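The toy stall at Skedden market, and why she won't sell online

I was early and she was earlier, so by the time I'd found the right end of the hall there was already tea poured. She's run the toy stall at Skedden market for 30 years, under the name Flernska ("it was a word my daughter made up for a hedgehog, don't ask me how it's spelt, I just painted it"), and I'd been meaning to talk to her ever since my own two started spending their pocket money there.

I asked how it began and she laughed at me. "I wanted to sell wool! I had a whole table of wool and one basket of little bears on the end, and guess what went."

The wool lasted 13 weeks. After that it was bears, then rubber animals, then those sticky hands that children throw at ceilings, which she stopped selling after a word from the market office. These days it's mostly squashy things. She says you can tell what sort of year it's been at school by what people want to squeeze.

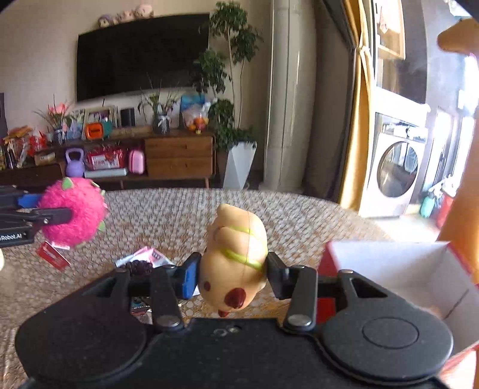

A stripy squishy bun and a bright pink plush fruit.

We talked a lot about money, more than I'd expected. Her rent has gone up twice since last October and she's cross about it, but she's crosser about children being priced out. There's always a tray of things a child can buy with coins -- real coins, counted out slowly while the queue builds up behind. "I love that queue," she told me. "Everybody sighs and I pretend I can't hear. You've got to let them do their sums."

And does she ever think of going online? Her supplier, Wurnora, keeps offering to set her up with a website, and she keeps saying she'll think about it. "I have thought about it. I don't want to sit in my kitchen putting things in bags. Who would I talk to?"

I said plenty of people manage both. She gave me a biscuit and changed the subject to parking.
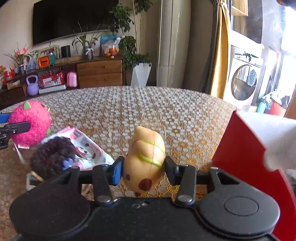
Shell-shaped squishy, with lace tablecloth.

What I really wanted to know was how she picks what to sell, as she seems to get it right so often. She goes to one trade fair a year, with around 3000 different toys on show, and comes home with a sore back and a very short list. She squeezes everything. She smells everything too (some of the cheap ones are terrible, she says, like a new shower curtain). If a seam looks mean she puts it down again.

"And I look at the face. If I wouldn't want it looking at me at three in the morning, it's not coming."

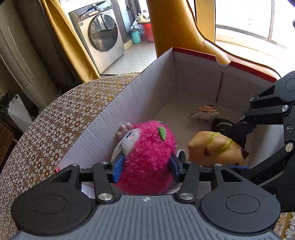
Bethan Orrick
Markets and high street writer

She's been wrong, mind you. There was a talking parrot called Jin that she ordered by the boxful, and it repeated everything a second too late, in a deep voice. Toddlers wept. She sold four. The rest went to a school fair, where I gather they also made toddlers weep.

I asked about the notebook by the till and she let me have a look. It's full of requests, going back years, and she'd got to number 832 on the morning I was there. Purple otter. Dinosaur, not scary. "Something for my nan, she likes foxes." She ticks them off when she finds one, and some children have grown up and left Skedden before their tick arrived. She still keeps an eye out for the otter. 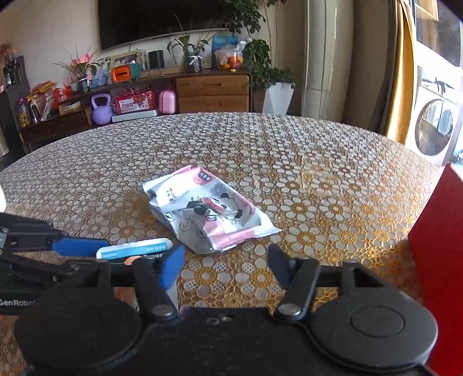 Safety rules were the one thing that made her sit up straight. She reads every label and leaflet, keeps the paperwork at home in box files, and won't put anything out for the under-threes unless she's pulled at it herself. Parents hardly ever ask, which bothers her. I'm as bad as anyone: give me a white card with a blue stripe and small print, like the one lying flat there, and I'd have it in the recycling without a glance. She'd have her glasses on before I'd found the bin. "Somebody took the trouble to write it," she said, and then had to go, as a small boy with a fistful of coppers had been waiting very politely at the end of the table -- he wanted to know if she had anything with wings.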